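Chapter 4
Sorting and Storing Mixed Goods

Most stockrooms do not hold one kind of item. A shop in Perent may take in 500 items in October, and few of them will have the same shape. Some are flat and stack well. Others are round and roll, or come in slick packaging that slides when the bin is tilted.

In this chapter you will learn how to group goods by shape, by surface, and by how easily they are damaged. You will also learn how to choose a bin for each group. Section 4.1 covers bin size and wall height. Section 4.2 covers labels. Section 4.3 follows the yearly stock count at the Wendent warehouse, where Etelka Virág and her crew check 3163 items in 137 bins.

Before you read on, look at the bin in Figure 4.1 and decide which items you would store together. Write down your reasons. You will need them for the exercise at the end of Section 4.1.
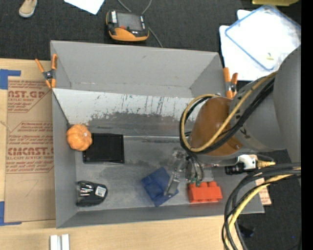
Figure 4.1 Mixed goods in a gray bin, including a small orange pumpkin and a flat black box.

Key terms: mixed bin, sort group, stock count, wall height

4.1 Choosing a Bin

A bin should be deep enough that round items cannot roll over the side.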